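Skerley Community Rooms
Drinks and Tableware Project: Progress Report to the Eder Fund
January 1, 2021

Summary

The project is on schedule and within budget. The grant of $2,000 was made in July to replace the disposable cups and single-serve water bottles used at the Skerley rooms with items that can be washed and used again. The new tableware is in use at both sites, Kilia and Prumar. Two items are still open and are listed at the end of this report.

Work completed

The old stock of paper cups was used up before the new cups were put out, so nothing was thrown away. Staff at both sites now wash cups at the end of each session and store them upside down on the shelf by the sink.

We chose tumblers without handles. They take up less room in the drying rack, and the older members said they were easier to hold with two hands. The cups are plain, with no name or logo, which kept the price down and means they can be shared between sites without sorting.

Refillable bottles have taken the place of the pitchers. The pitchers were heavy when full and tended to drip down the front. The bottles have a narrow neck and give a thinner stream, so pouring is slower, but a cup can be filled with less splashing. White tables are used for serving, and spills are easy to find and wipe up.

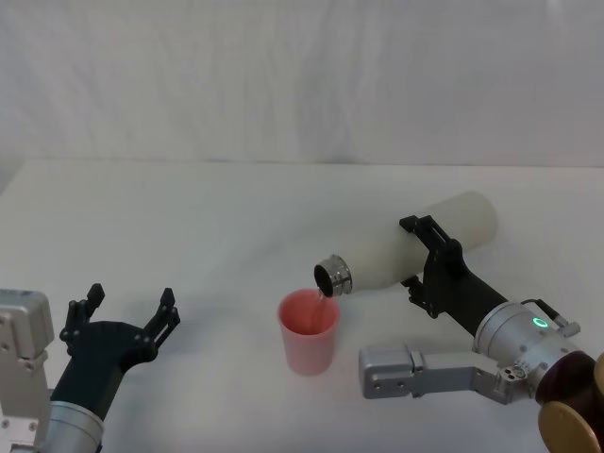 Problems and changes

Washing the bottles took longer than planned. A regular sponge does not reach the shoulder, and the threads at the neck collect residue if they are only rinsed. Long-handled brushes were bought for each site out of the supplies line — a small cost that was not in the original budget.

At Kilia, the first drying rack was too shallow for the bottles and they tipped over. It was exchanged for a deeper one at no charge. Prumar already had a suitable rack.

Spending

Cups, bottles, brushes and the rack have all been paid for. Receipts are attached. The balance is being held for replacement caps and dish soap.

Open items

Written washing instructions for the wall at Prumar. The Kilia copy is up.

A storage box with a lid, so that spare cups can be moved between sites without being washed again on arrival.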